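Questions I get about the Flernar Street petition

Who are you, anyway?
I'm a renter on Flernar Street, and I started the petition to get the late bus back after the city cut it in June. I'd never organized anything before - I just got tired of walking home from work at midnight!

How many people have signed?
2522 so far, counting paper and online. A lot of those came from the Grando apartments, where folks went door to door for us (thank you, thank you).

Do I have to live in the neighborhood to sign?
Nope. If you ride the 12, work nearby or have family here, we want your name. Just put down your real zip code.

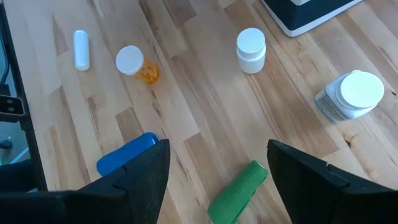 Can I collect signatures myself?
Please do! Print the sheet, which has 30 lines, and make sure people write their names clearly. Drop full sheets at Ikoda Books any time before 7 p.m. and ask for the petition folder.

Are you connected to Urban Riders?
We talk, and they lent us their megaphone for the march, but we're separate groups. They work on fares all over the city and we're only asking for this one route.

What happens at the council meeting?
Anyone can speak during public comment, but you have to sign up at the door first. I'll be reading a short statement and then handing over the sheets. You don't have to talk if you'd hate that - come sit with us and hold a sign.

Can I bring my kids?
Sure, mine will be there with snacks and coloring books.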